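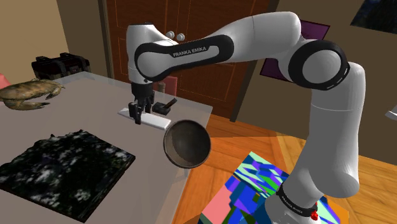 Should a small lab budget for simulation before it buys a robot arm?

Budget for both in the same request, and spend the simulation money first. The arm is the larger line, but the workstation and the scene software decide which arm, which gripper and which table you end up ordering.

Review: Karkmont Bench Planner, lab licence
Posted Jun 18, 2026

Karkmont Bench Planner is a desktop package for laying out a manipulation cell in simulation and producing an equipment list from the layout. We used it from February onward to plan a single-arm tabletop cell at our Kokdale site. The arm in our test scenes was a Franka Emika model with the parallel gripper. This review covers the planning and costing side. Physics fidelity gets one section, further down.

Installation

The installer is offline and runs to completion without an account. Licence activation requires a network connection once per seat. The lab licence covers five seats, and a seat can be released from the settings panel without contacting support. Our first workstation had an older graphics driver and the renderer fell back to a flat shaded view with no warning. Check the driver version before you judge the output.

Scene building

Scenes are assembled from a room shell, a table, an arm and a prop library. The shells are domestic for the most part: timber floor, panelled cabinet, pictures on the wall. There is an industrial set, but it is sparse, and we ended up using a domestic shell for most work. This makes no difference to reach calculations. It did make the renders harder to get past a finance officer who expected to see a laboratory.

The prop randomizer is useful for checking clearances and poor at producing plausible layouts. It will place a crab model on the same table as a flat white pad, and leave a metal bowl hanging in the air off the table's edge. Objects spawned this way stay where they are until gravity is enabled for them individually. There is a global toggle, but it resets each time the scene is reloaded. We reported this and it remained in the current build.

Reach and clearance

This is the strongest part of the package. Reach is drawn as a shell around the base and clipped against the table, and the clipped region exports as a flat drawing at true scale. We printed it, taped it to the real bench and moved the base plate 194 mm as a result. The original position would have put the elbow into a wall cupboard on any pick from the rear left corner. Finding that out after drilling would have cost us the bench top.

Clearance reports list the closest approach for each link against each fixed object. Wall-mounted items have to be flagged as fixed by hand. A picture or panel behind the arm is otherwise treated as decoration and skipped.

Costing

Each item in the scene can carry a price, a supplier, a lead time and a budget code. Totals are in Canadian dollars by default and the currency can be changed per line. The equipment list exports to a spreadsheet with working formulas.

Weak points: there is no field for freight, none for customs brokerage, and none for electrical work. We added them as dummy props with no geometry. Recurring costs are also missing. Spare fingertips, calibration targets and the service plan all sit outside the tool, and on our project they came to almost 10 per cent of the capital figure.

Physics

Adequate for planning. Finger contact with flat objects is unreliable at the default time step, and the solver slowed badly once we reduced it. We would not use it to generate training data or to set cycle times for a quote.

Alternatives

Olvera Cell Studio has the better contact solver and a real industrial library. It has no costing module, and its reach export is an image with no scale. Adbridge sells a layout service in place of software. You send a floor plan and receive a drawing and a parts list. For a group buying one arm once, that is probably the cheaper route, provided the room does not change between the quote and the install.

Price

We paid $436 per seat per year before tax. The academic rate is lower but excludes spreadsheet export, and the costing module is of limited use without it.

Verdict

Recommended for groups planning a first or second arm who need a defensible equipment list. Not recommended as a general simulator. Renewal is under review here and depends on whether the gravity toggle is fixed in the next release.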